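Sorting a Sticker Stock: Does Grouping by Colour Help?
Design and Retail Project, report by Sharada Chacko
04/09/2021

1. Background

Plodcombe is a small stationery stall that sells sticker sheets by post. Its owner believes that sheets stored by colour are quicker to find than sheets stored by theme. The claim comes from a leaflet by Arkitz, a shelving supplier, and I was doubtful from the start. The leaflet gives no method and happens to recommend buying more trays.

2. Setting up

I worked at a white table with patterned panels on three sides. Sheets still to be sorted were laid out along the back, and those already dealt with went into the white tray. Pens, a marker and a utility knife stayed on the table for labelling and opening packets.

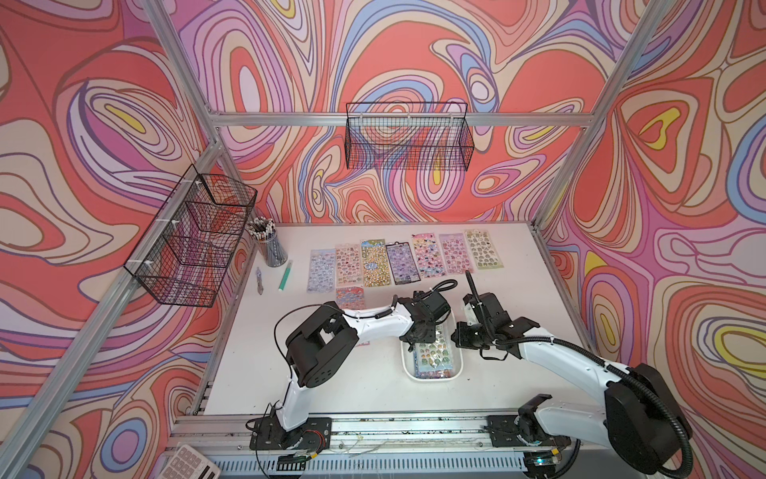
3. What went wrong with colour

The first trouble was deciding what colour a sheet is. Shehu, my project partner, sorted by backing card. I went by the stickers themselves. We disagreed often enough to need a rule, and the rule (backing card wins) was one that a customer would never guess.
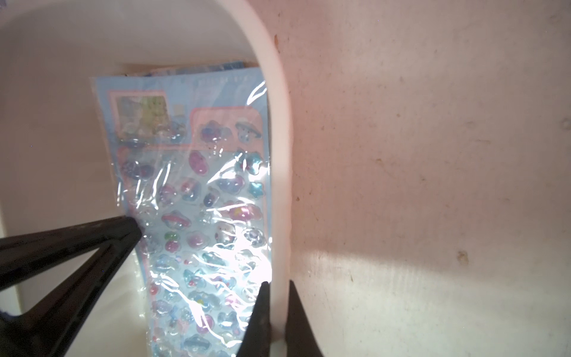 Puffy stickers were the worst group for this. They are bulky and the wrapping catches the light, so a quick glance tells you little. A sheet with a pale blue card can be pink, lavender and light blue once you look at the stickers, with a star in turquoise and a mushroom in blue and white. Under our rule it is filed as blue. I doubt anyone asking for "the pink one with the clouds" would look there.

4. Timing

We each ran 5 searches by colour and 5 by theme. Colour was faster by 2 seconds on average, which I don't consider a result. We had also handled every sheet by then, so we were partly working from memory.

5. Recommendation

Plodcombe should leave its stock as it is until somebody who has never seen the sheets repeats the searches.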